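Clarach two-arm starter kit, is it worth it?
Small Arms and Bench Robots > Kits and Reviews
Started by rakside_rob

rakside_rob
Been eyeing up the Clarach two-arm kit since August and my finger is hovering over the button. We'd use it at Rakside (makerspace, not a firm, before anyone asks for an invoice) for a pick and sort course. The finger sets are sold separately at £280 a pair, which made me wince a bit. Has anyone had one on the bench for longer than a weekend?

Lanidau
Yes! Four months with mine now and I'm very fond of it. The arms themselves are whatever you bring, the kit is the grippers, brackets, wrist cameras and the software that gets both sides talking to each other. Setting up took me an evening and most of the next morning, mainly because I'd routed the cables daft and had to undo the lot.

I've been doing toy bricks, same as everybody, as they're cheap and they punish you for sloppy alignment. One arm fetches, the other one builds.
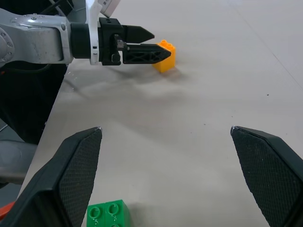 Where it really shines is the calibration between the two sides. You run the routine, make a cup of tea, and when you come back both arms agree on where the table is. My old setup needed redoing every time someone leaned on the bench. I did 20 handovers in a row last night and dropped 2, and one of those was me fiddling with the speed halfway through.

guangming_yu
Going to disagree with Lanidau here, sorry! I had the kit on loan and sent it back. Calibration is lovely, no argument, but the software sulked whenever I unplugged a camera and I had to restart the whole thing. For a course with people pulling leads out all day I'd think twice.
Guangming Yu

Lanidau
Was that before the update? Mine picks the camera up again on its own now. Takes its time, mind.

guangming_yu
Could well have been before, I gave up in spring. I still think £280 for fingers is cheeky when you can print your own.

jiang_bench
Print your own and then spend a month wondering why nothing grips, ask me how I know. I bought the Jiang grippers first because they were cheaper and they're fine for big stuff, boxes and so on. Small bricks kept twisting round on me. Swapped to the Clarach ones and it got better, though I changed the pads at the same time so I can't swear which did it.

rakside_rob
Useful, ta. How loud is it? We share a wall with a yoga class.

Lanidau
Quieter than my fridge. The swearing carries further.

guangming_yu
If you do go for it, ask them about the loan scheme first. They let me have it for more than a fortnight and were very decent about the return.

rakside_rob
Didn't know they did loans! Emailing them now, will report back once it's here.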